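Derngate, 7 September 2020

Brotex releases Zorkano 3 for desktop and mobile

Brotex today announced the general release of Zorkano 3, the new version of its operating system for office computers and tablets. The release follows a trial in August with 862 registered users.

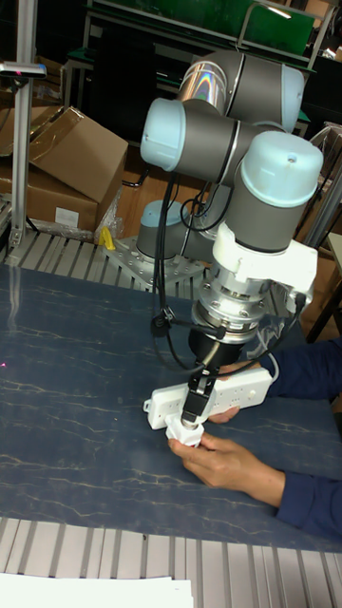

Zorkano 3 brings a redesigned login screen, full disk encryption by default and security updates that install without a restart. Support for 19 languages is included.

"Customers asked for a system that is easier to manage," said Simin Arabzadeh, Head of Product.

Existing licence holders may upgrade free of charge.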